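4.2 Where small things get kept: open boxes and closed ones

We turn now to the storage part of the survey. Section 4.1 dealt with furniture; here it is small containers only, meaning anything a person can lift with one hand and that has no fixed place in the wall or floor. Keys, receipts, batteries, spare buttons, that sort of content. Earlier work on household clutter mostly skips these. Either the unit is the room, or it is the object, and the box in between drops out.

Sample first. 872 households returned the form, 400 of them in Drusby and the rest in Spanos. Returned forms listed 3,171 containers in all. The form asked for material, lid or no lid, where it stands, what is in it, and how long since the person last emptied it. The last item was badly answered. Many left it blank, and 77 forms had to be dropped from that part of the analysis becuase the answer was a joke or a question mark. They stay in for everything else.

Material. We sorted into wood, metal, card, glass, plastic, cloth, other. Sorting was done by the respondents themselves and we did not correct it, even where the free-text line made the choice look odd (a "metal" biscuit tin with a card sleeve, several woven things entered as wood). Tamunoemi Ezeani read through the free-text lines twice, with a gap in March, and the two readings agreed well enough that we used the second.

Lid or no lid. This turned out to matter more than material. Open containers stood on surfaces in daily use: hall shelf, kitchen table, desk. Lidded ones went up high or under something. Expected, and in line with the pilot. Less expected was the content. We had thought open boxes would hold things used daily. Often they did not. They held things waiting for a decision — a letter to answer, a charger nobody had matched to a device, a single earring. Respondents wrote "to sort" or "later" or just "stuff". Lidded boxes, by contrast, tended to have a name. Sewing box, first aid, Christmas. People knew what was in them, or said they did.

We call the first group holding boxes and the second group named boxes. The split is not perfect. Some lidded boxes were clearly holding boxes that had been closed so as not to look at them. Some open ones had a single use and kept it for years: fruit, mail, dog leads. The terms are used below as shorthand and should be read that way.

Place. Tables came up again and again for holding boxes, and wood on wood was a common pairing in the returns (Figure 3). Respondents in Spanos gave more tables and fewer shelves than those in Drusby, which may only reflect the housing there. Smaller halls, fewer built-in shelves. We did not ask for floor plans and cannot say more than that.

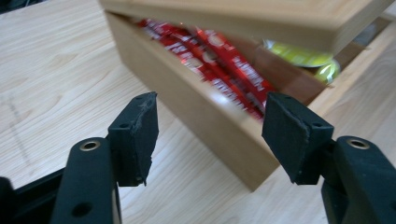 Figure 3. Light wooden box on a pale wood-grain table.

Emptying. With the weak answers out, the pattern is still visible. Named boxes are rarely emptied, only topped up. Holding boxes are emptied in bursts, before guests, before a move, after a bereavement in the family. Several people wrote that they tipped the whole thing out, kept a handful, and put the rest back in. This is close to what the Trisar diaries found for kitchen drawers, though the diaries ran for a full year and ours is a one-time form, so teh comparison should be made with care.

Two limits. First, people under-report boxes they are embarrased by; the follow-up calls made that plain. Second, the form had room for only six containers. Those who filled all six lines may well have had more, and we have no way of telling how many. The Rekumetti version of the form uses a continuation sheet and we would do the same next time.

None of this says whether a household with many holding boxes is less tidy in any wider sense. We did not measure tidiness. Section 4.3 takes up the question of who in the household puts things in and who takes them out, where the answers of partners in the same home could be set side by side.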